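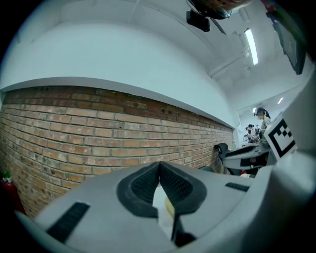 3. How the examples were gathered

Our group was asked to find out whether a hand-held gripper is a sensible way to collect examples for a learning system. The project handout from Bridik says that it is quick and that anyone can do it. I agree with the first half.

By the end of October we had 391 recordings. The plan had promised 3000, a number I never saw any working for. We threw out 97 of ours, mostly because the marker had been lost for too long or the person had let go of the item before the recording was stopped. That left fewer than 300, which was the least Rizwan Sethi said he would accept before training anything.

3.1 What went wrong

People do not close a gripper the way a motor does. They squeeze, wait, squeeze again and turn the wrist to help. The Vomum software records all of this as if it were skill.
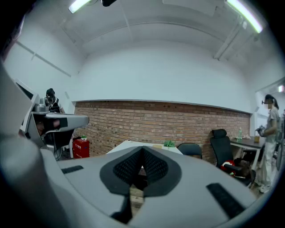

The brick room at Pullton also worries me. Every recording has the same wall and the same tube lights in it, and I would expect a model to lean on them. Moving the table does not fix that. We asked for a second room and were told to wait.

3.2 Checking

Two of us marked each recording as good or bad without seeing the other's answer. We disagreed more often on soft items than on hard ones. The Cheema scoring sheet has no line for "picked up, but badly", so those went down as good. I think this is wrong and have listed them separately in Appendix B.

Training results are in section 4. They should be read with the above in mind.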